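Norero Shared Workshop – Two-Arm Bench Build
Minutes of the February build meeting

Last updated: February

Chair: Ngozi Aliyu
Minutes: Nives Serra
Start: 7:10 p.m.

1. Previous minutes

Accepted with one correction. The gripper linkage files are in the Tukik folder, not in the Cullton folder. The Cullton folder holds the old single-arm drawings and is to be left alone.

2. Grippers

Nives reported on the finger linkages. The pivot bolts are to be checked with a driver before each session and marked with paint pen once set. Both grippers now run the same closing limit of 300 in the Tukik control script. The earlier value of 222 let tapered objects slide. Ngozi asked whether 300 is too high for thin plastic. Agreed to keep it for the bottle and to set a separate, lower limit for the cup, starting at 100.

Grip height on the bottle was discussed. Holding it low keeps the fingers clear of the shoulder and leaves the steel neck free, but the top can sway when the arm stops quickly. Nives prefers the low grip for the present. The scratch and scuffs on the bottle body do not matter for the task and the bottle will not be replaced.
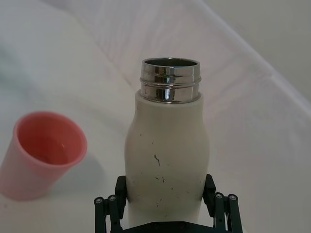 3. Bench layout and start position

The pour task uses the steel-necked bottle with the cap off and the pink cup, with nothing else on the table. The arms start one on each side, grippers fully open and clear of both objects. Ngozi wants the start pose saved under one name in the script – there are three versions at present and two of them differ only at the wrist. Nives to delete the spares.

Cup position was left open. With the cup close to the bottle the reach is short, but there is less room for the fingers to come in between. Both spacings to be tried and logged. All trials are to be run dry until item 5 is settled. 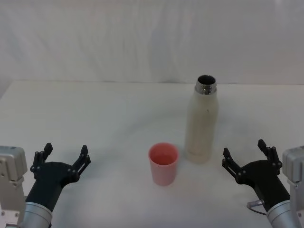 4. Cable routing

The cable and silver connector at the right gripper hang in a loop near the wrist. Ngozi considers the loop acceptable for slow moves but wants a clip before the speed limit is raised. Nives noted that a clip on the housing has to leave enough slack for full wrist rotation. A printed clip will be drafted first. If it cracks, a strap will be used.

For side contact on the bottle, the squared fingertip is to meet the body below the shoulder, with the arm moving in level. The bottle should not shift on contact. 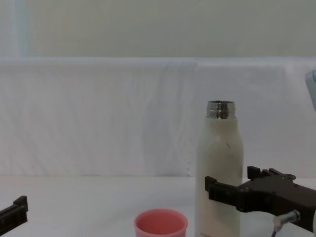 Approach speed was set at 111 in script units for the last part of the move, down from the default. Ngozi asked that the value be written in the header of the script, as it was changed twice last month without a note. The stop button must be within reach of whoever is running the arms.

5. Water trials

Deferred. The Weerasinghe drip tray has not been fitted, and the power supply is still under the table. The supply moves to the wall shelf before any liquid is used.

6. Actions

Nives: delete spare start poses; draft cable clip; add speed value to script header.
Ngozi: move power supply; fit drip tray; log both cup spacings.

7. Other business

The white backdrop cloth stays up between sessions. Bench bookings for the build continue in the evening slot.

Meeting closed at 8:25 p.m.

Contact the workshop | © Norero Shared Workshop | Back to top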